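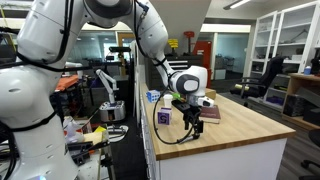
Figure 1. Small items on the butcher-block counter, with a dark red book lying flat.

Workroom Tabletop Storage — Project Report
Wycliffe Laizer and Jhonatan Marulanda
3/15/22

1. Problem
The counter and tables in our workroom collect small things that have no fixed place. Books, cups, tape and boxes get put down wherever there is space, and people move them to start their own work. We wanted a simple sorting plan that students would keep using after the project ended.

2. Method
We looked at the work surfaces over four weeks in March and grouped what we found by use. Loose items were put in one of three groups: keep on the surface, move to a bin, or return to the owner. Books were hard to place — they are needed often but take up a lot of flat space.

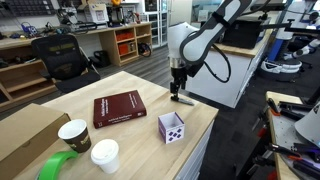
Figure 2. Light wooden table with book, paper cups, green tape and a small patterned box. Red bins are in the shelf unit behind.

3. Results
Tape and other small supplies were easy to assign to bins. Cups were the most common complaint in our talks with nine students, and we did not find a good answer for them. A cup shelf by the coffee maker was suggested, but we ran out of time to try it.

4. Next steps
Jhonatan will write the bin labels. Wycliffe will ask whether the books can have a shelf of their own at the end of the workbench.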